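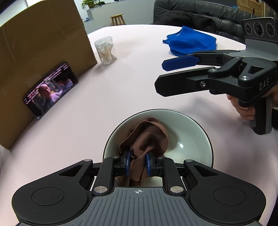
Search the blog
Type and press enter

Tea-dyeing at home: your questions answered

Posted in December by Tonell
4 min read

I get more messages about tea-dyeing than anything else I write about, so I've finally put the answers in one place. I'm a hobby dyer with a small kitchen and a lot of old pillowcases, so take it in that spirit!

What fabric should I use?

Cotton and linen, every time. Silk takes tea nicely too, but I'd get a few bits of cotton under your belt first. Polyester just sits there sulking. If you don't know what you've got, dye a corner and see.

Do I need posh tea?

Goodness, no. The cheapest black tea bags in the shop are what I use, and I think they give a stronger brown than the fancy loose stuff (which I'd much sooner drink). I buy mine from Kolla, the corner shop near me, in the enormous bag.

How many bags?

For a tea towel of 70 grams or so I use eight bags in a big pan of water. More bags, darker cloth. I once did a whole tablecloth that weighed in at 600 grams and it ate nearly the entire box.

Do I have to wash it first?

Yes, sorry. New fabric has a finish on it and the tea will go on blotchy. A normal hot wash, no softener.

How long do I leave it in?

An hour gives you a soft biscuit colour. Overnight gives you something closer to toffee. It always looks darker wet, so leave it in longer than you think.

Mine came out patchy. What did I do wrong?

Probably too small a pot, or you wandered off and forgot to stir (me, most weeks). Give it room and move it about every few minutes for the first half hour. Or scrunch it up on purpose and call it marbled.

Will it wash out?

It fades a bit. I soak mine in alum first, which helps a lot, then wash cool with a mild soap. I keep it off sunny windowsills as well.

Can I use my normal pans?

Plain tea in a stainless steel pan, fine, scrub it afterwards. Once you're adding alum or iron, keep a separate pan for dyeing and don't cook in it again. Iron also turns tea a lovely smoky grey, by the way, but go easy as too much makes cloth brittle.

Does coffee work the same way?

Sort of. It's a warmer, yellower brown and the smell hangs about for days. I did a set of napkins for my Floka swap parcel and they still smelt like a café after three washes.

Can I send you photos of mine?

Please do! I usually get to my messages on a Saturday.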